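Print this message | E-mail this message

Re: [stonecare] Dull rings on a marble counter, seal or polish?
Mackenzie Beaulieu
2/17/24

I've cut your message down to the parts I'm replying to.

> We moved into the house in Fukdale last fall and the kitchen has a marble
> counter that the previous owners put in. It's brownish gray with light
> veins. There are dull rings next to the sink and a bigger dull patch where
> they must have cut lemons. I can feel the edge of one ring with a fingernail
> but not the others.

Those are etches. Acid in the lemon juice reacts with the stone and takes the shine off. A stain is something different, where a liquid has soaked in and left color behind. You can have both in the same spot. Wipe the area with plain water, let it dry overnight, and look at it from a low angle with a lamp on the far side. If the mark is darker than the stone around it, there is a stain. If it only shows in the reflection, it is an etch and no amount of cleaning will lift it.

The ring you can feel with a fingernail is deeper and will take more work than the rest. I would leave that one for last.

> The guy at Flelley told us to put on two coats of Trundent and that would
> take care of it. Is he right?

No. Trundent is a penetrating sealer. It slows down oil and water getting into the stone. It does nothing for an etch that is already there and it will not stop a new one. If you seal first you also make the polishing messier, as you'll be grinding through sealer residue and it loads up the pads. Polish first, then seal.

Do a water test before you buy sealer at all. Put a spoonful of water on the counter in a spot away from the sink and check it every few minutes. If the stone goes dark under the water quickly, it needs sealer. If it still looks the same when you come back later, the old sealer is holding and you can skip it for now. Test in more than one place. The strip in front of the sink wears out well before the back corners do.
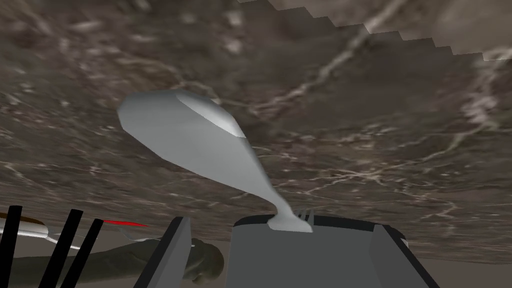
Gray-brown marble with pale veins and a silver-gray spoon.

> Also, some of the veins look like cracks. How do I tell?

Run a fingernail across, not along. A vein is normally flush with the stone. A crack or an open fissure will catch. Some fissures were filled with resin at the fabricator and the filler can shrink over the years, so you may get a slight catch that has been there a long time and is nothing to worry about. What you should care about is whether it changes. Put a pencil tick at each end and look again in a month. If it runs toward the sink cutout or the cooktop cutout, get somebody to look at the support underneath before you spend money on the surface.

Brown and gray stones with a lot of veining are often several minerals together, and they don't all take a polish the same way. You may get the background glossy and find the veins still a little flat. That is normal for these stones and more polishing won't change it much.

> I have a drill and a set of pads. What grit do I start with?

For the light rings, start with a marble polishing powder on a damp felt pad and no grit at all. If that doesn't bring it back, go to 400 wet, then up through the finer pads in order, then the powder. For the ring you can feel, you may have to begin lower, at 200 or so if your set has it, and work an area wider than the ring so you don't leave a dip. Keep the stone wet the whole time, low speed, light pressure. Wipe it clean between grits. One coarse particle left over from the last pad will put a scratch right through your work.

Try it first on a part of the counter that lives under the toaster.

If your counter turns out to be honed, stop at the pad that matches the surrounding finish and forget the powder. I've seen people polish a shiny circle into a honed top, and then they have to do the entire counter.

> What do you use for everyday cleaning? My sister swears by vinegar and
> water.

Please don't use vinegar on it. I use Kivi, the plain one in the 50 ounce jug, diluted the way the label says. A few drops of dish soap in a bucket of warm water works too, as long as you go over it again with clean water. Soap film builds up and makes the whole counter look dull, and people then take it for wear. Skip anything that says lemon, orange or lime scale on the front.

Cups and glasses do most of the damage in my kitchen, mainly wine and juice that runs down the side and sits under the base. Coasters or a tray fix that.
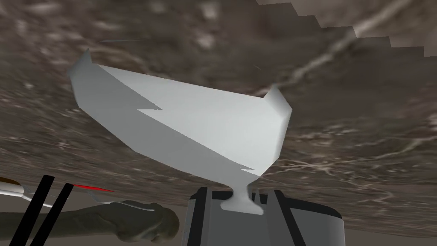
Category: Countertops and Vanities

On the cost question, which I cut out above: I would not pay for a full refinish until you've tried the powder. A jar is cheap and you'll use 2 tablespoons on the area you describe. If you do end up calling someone, ask whether they charge by the visit or by the square foot, and ask whether they mask the cabinets. Wet polishing throws gray slurry everywhere. I draped plastic down to the floor and still found it on the baseboards.

There is a long thread in the archive on poultices, 206 messages, and most of the useful ones are near the start. You only need it if the lamp check turns up an actual stain by the sink. For cooking oil use the baking soda recipe in that thread and leave it covered overnight. Don't use the peroxide recipe on a dark brown stone without a test spot, it can lighten it.

Write back with what you get from the water test and the name of the stone if the previous owners left any paperwork.

Mackenzie

Print this message | E-mail this message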